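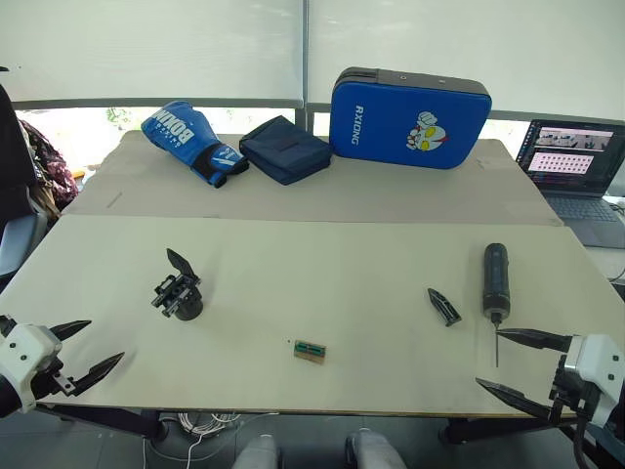

The Zinham bench: two robot arms, a cordless screwdriver and some gripper parts.

How a robot hand is put together

A robot hand is called a gripper. It does not need five fingers. The grippers on the Zinham, a two-armed robot built in a shared workshop in Görtz, have two fingers each. The fingers are black and pointed.

Each gripper has three main parts.

The housing is the white box at the end of the arm. Inside it is a motor.

The fingers are joined to the motor. When the motor turns one way, they move apart. When it turns the other way, they close.

The mount is the piece that holds everything to the arm. A spare one stands on the left of the table, with a bracket, screws and one finger. A single finger lies flat on the right.

Holding a tool

The right gripper has hold of an electric screwdriver. To keep a tool like this from slipping, the fingers must press hard enough, but too much force can crack a plastic case. The Zinham's motors are set to stop pushing at a fixed limit.

Circuit boards

A circuit board carries signals between parts. The small green one near the front of the table has two dark rows on top. Wires or other boards can be joined at rows like these.

Words to know

Gripper: a robot's hand.
Housing: the outer case of a machine.
Chuck: the part of a screwdriver or drill that holds the bit.

Next page: Motors and gears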